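Ornari Marketing Workshop for Small Food and Drink Sellers
Frequently asked questions

Last updated 2021-04-23

Before you write to us, please look through the answers on this page. Most of the questions we receive in the weeks before the workshop are the same each year, and we have tried to answer them as plainly as possible. If your question is missing, you will find the way to contact us at the end.

What is the Ornari workshop?

It is a two-day workshop on marketing for people who sell food and drink in small quantities: market stalls, cafés, small bakeries, producers of juice, syrup, tea or sauces, and shops with one or two employees. It takes place in July in the Trutberg building. The first day is about customers and prices. The second day is about how you present your product in writing, on the shelf and on the internet.

I have never studied marketing. Can I follow it?

Yes. The majority of our participants have learned their trade by doing it, and they have no diploma in business. We explain the terms when we use them for the first time. If you already work in a marketing department, you will probably find the first morning slow, and in that case we advise you to take the ticket for the second day only.

Who are the teachers?

Llinos Lewis teaches the sessions on pricing and on customer research. She worked for many years as a buyer for independent grocers, so she knows the conversation from the other side of the table. Elis Skyrme teaches the sessions on writing, labels and online shops. For the exercise on advertising budgets they teach together.

How many places are there?

There are 70 places. We do not increase this number, even when the waiting list is long, as the exercises are done at tables and the teachers must be able to reach each table.

How do I register?

Fill in the registration form on the Custatmont website. You will get an automatic confirmation and, a few days after it, a message with the invoice. Your place is reserved when the invoice is paid. If you have received the confirmation but no invoice after one week, please look in your spam folder first and then write to us.

Can I pay at the door?

No, I am sorry. We had this possibility in the past and it made the first morning very difficult for the people at the reception desk.

Is there a reduced price?

There is a reduced price for students, for people who are registered as looking for work, and for businesses in their first year of trading. You choose the reduced price in the form and attach a proof. A photograph of the document is enough, if it is readable.

Two of us would like to come from the same business. Do we pay twice?

Each person needs a ticket. You may, however, share one ticket between two persons if one attends the first day and the other attends the second. Please give us both names when you register, so that we can prepare both badges.

What happens if I must cancel?

Until 3 weeks before the workshop we return the full amount. After this we cannot return the money, but you can pass your ticket to another person without any charge. Send us the name of the new person and we will change the badge and the lunch list.

Which subjects are covered on the first day?

The morning begins with the question of who buys from you now, and how you can find it out without paying for a study. We work with till receipts, short conversations and a simple written questionnaire. After the break comes pricing: how to calculate the real cost of one portion or one bottle, how to raise a price and how to tell your regular customers about it. The afternoon is an exercise in groups. Every group receives the accounts of a small shop and must decide how it spends its advertising budget for one season.

And on the second day?

The second day is about presentation. We speak about product names, labels, price cards, the order of products on a shelf, and the short text that stands next to a product in an online shop. There is also a session about email newsletters, which many participants tell us was the most useful for them. The last session is open, and you can bring your own label, menu or leaflet and receive comments on it.

Must I bring my own material?

It is not obligatory, but we recommend it. A printed copy is better than a file on your telephone, because the others at your table want to see it too. Please do not bring open food or anything which must be kept cold, as we have no refrigerator for participants.

Will my material be shown to everybody?

Only if you agree. In the open session you can choose between comments in front of the whole group and comments at your table. Some participants sell similar products in the same town, and we understand that they prefer to be careful.

Do you teach how to use social media?

Only a little. There is one part about how to plan what you will publish during a month and how to answer a public complaint. We do not teach the settings of the particular services, as these change too often and our notes would be old before you used them.

Do you give legal advice on food labels?

No. The obligatory information on a label (ingredients, allergens, weight and so on) is a matter for your local authority or for a qualified adviser. In our sessions we speak only about the part of the label which you are free to decide yourself. If a teacher sees something that looks doubtful, they will tell you, but you should not take this as a legal check.

Is the workshop recorded?

The talks are recorded and the exercises are not. Participants receive a link to the recordings after the workshop, and the link stays open until the end of the year. Please do not pass it on to other people.

Will I get a certificate?

You will get a confirmation of attendance by email if you signed the list on both days. If you have a ticket for one day only, the confirmation will mention that day. There is no examination.

In which language is the workshop held?

All sessions are in English. The printed notes are written in simple language, and you may use a dictionary or a translation program at any time. A good part of our participants have another first language, and so do some of us who organise it.

Is lunch included?

Yes, lunch and the drinks in the breaks are included in the price on both days. In the registration form you can tell us about allergies or food which you do not eat. Please do it there and not at the desk in the morning, when the order has already been made.

How do I get to the Trutberg building?

The entrance is on the side of the building, next to the bicycle stands. From the bus stop you need nearly 2 minutes on foot. There is no car park for participants, and the street in front is reserved for residents. If you need a parking place because of a disability, write to us and we will arrange one.

Is the building accessible with a wheelchair?

Yes. The main room, the room for lunch and the toilets are on the ground floor. The small Jenkins room, where we hold the individual talks, is upstairs and has a lift.

Can I book an individual talk with a teacher?

There is a limited number of short individual talks at the end of each day. You can put your name on the list at the reception desk when you arrive. It is not possible to reserve a talk by email.

Can my company sponsor the workshop or put leaflets on the tables?

We do not accept leaflets. Sponsors are possible, but they have no influence on the programme and they do not receive the addresses of the participants. Write to us if this is acceptable for you.

What do you do with my data?

We use your name and address for the registration, the invoice and the badge. We send you the newsletter only if you have ticked the box in the form, and every newsletter has a link at the bottom with which you can stop it.

My question is not here. Whom can I ask?

Please use the contact form on the Custatmont website and write "Ornari" in the subject line. We normally answer within two working days. In July it can take a little longer.

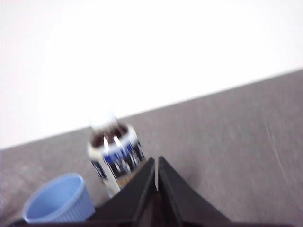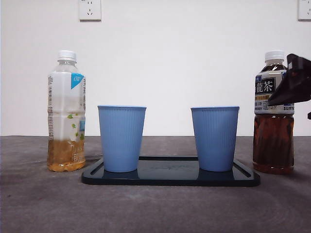
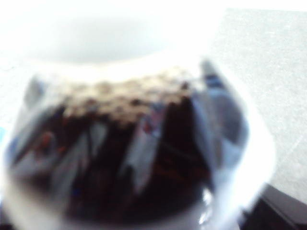 Top: a small bottle on a grey tabletop. Middle: plastic drinks bottles and blue cups. Bottom: a clear plastic cup with dark brown contents.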